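Section 4. Loading and Unloading the Washing Machine

This section applies to the front-loading washing machines installed in the laundry rooms of Gurnell residences. Residents of the Sovorlow building should also read the room notice concerning hours of use.

4.1 Before loading

1. Check that the drum is empty. Turn it once by hand and look along the lower fold of the door gasket for coins, hairpins and small socks.
2. Sort the laundry by color and by the temperature given on the care label.
3. Close zippers and empty all pockets.
4. Place the basket on the floor directly in front of the machine. Leave enough room for the door to open fully.

CAUTION: Do not hang a basket, bag or coat on the open door. The hinge is not designed to carry weight.

4.2 Loading

1. Put items into the drum one at a time. Shake out sheets and tablecloths before they go in.
2. Push each item past the gasket so that no fabric lies across the rim.
3. Fill the drum loosely. A hand should fit between the laundry and the top of the drum.
4. Close the door until the latch clicks.

NOTE: A single heavy item may prevent the machine from spinning. Add 2 towels of a similar color and restart the program.

4.3 Unloading

1. Wait for the door lock to release. Do not pull on the door while the lock light is on.
2. Open the door as far as it will go.
3. Set the basket below the drum opening and move the laundry into it.
4. Feel along the back of the drum for small items.
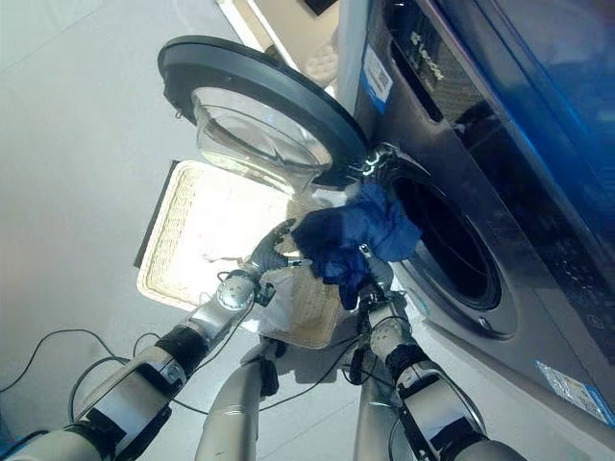
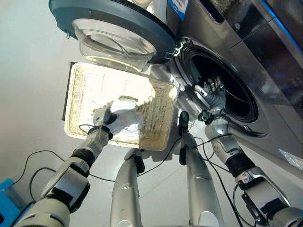
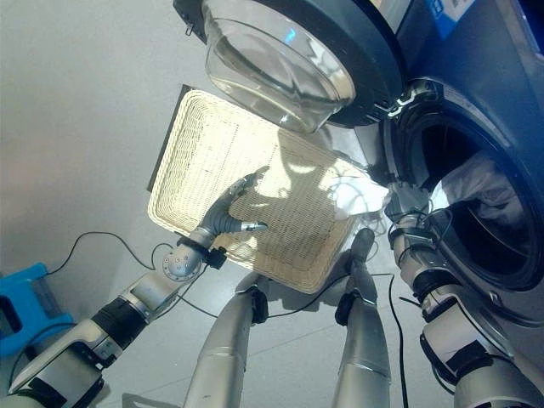 Front-loading machine with the door open

5. Wipe the gasket and the inside of the glass with a dry cloth.
6. Leave the door slightly open between loads.

WARNING: Keep children and pets away from an open machine. Check the drum before closing the door.

4.4 Reporting a fault

If the door does not release, switch the machine off at the wall and allow it to stand before trying again. If it remains locked, contact Sławomir Sobczak at extension 441 and state the room and machine number. Fault codes are listed in Section 6.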